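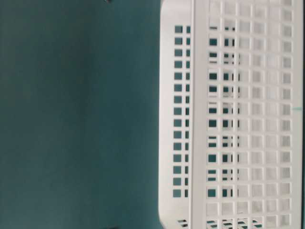
Figure 6. White plastic basket on a dark green surface.

6. Fitting and loading the baskets

The Londano pull-out larder unit is supplied with a steel frame, two runners and a set of lift-out baskets. Fit the runners first (section 5). Do not hang any baskets until the cabinet has been fixed to the wall.

6.1 Before you start

Check that the cabinet is level from side to side and from front to back. If the frame rolls out by itself when you let go of it, the cabinet is leaning forward. Turn the front feet clockwise until it stays put.

You will need a cross-head screwdriver, a tape measure and a pencil.

6.2 Setting the heights

1. Pull the frame out as far as it will go.
2. Measure 80 mm up from the bottom rail and mark both uprights. The lowest basket hangs here.
3. Hook the lower pair of brackets over the uprights at your marks. Tighten the screws by hand only.
4. Decide what will go on the lowest level. Tall bottles and cereal boxes need a clear height of at least 61 mm more than the standard spacing, so move the next pair of brackets up to suit.
5. Fit the remaining brackets and check each pair with the tape measure. Left and right must match.
6. Tighten all the bracket screws with the screwdriver. Stop when they are firm.

Note: Conik brackets from the older Fernport unit look the same but have a shallower hook. They will not hold a loaded basket.

6.3 Hanging the baskets

1. Start at the bottom and work up.
2. Tilt the basket slightly, drop the back lip into the rear bracket, then lower the front until it clicks.
3. Lift the front gently. If it comes free, take the basket out and try again.
4. Push the frame in and pull it out several times before you load anything. It should run without catching on the door hinge.

CAUTION: Keep fingers clear of the uprights when closing the unit. The soft-close damper takes over for the last 57 mm of travel and cannot be stopped by hand once it has engaged.

6.4 Loading

Put tins, jars and bottles at the bottom – light packets go at the top. Spread the weight evenly between left and right. Nothing should stand out past the sides of a basket.

Do not let children climb on the frame.

6.5 Cleaning

Lift the baskets out and wash them in warm water with a little washing-up liquid. Dry them before putting them back. Wipe the runners with a dry cloth and do not oil them.

Spare brackets and dampers can be ordered from Margaritis, parts desk, for the attention of Zoi Kokkinos. Quote the number on the label inside the door.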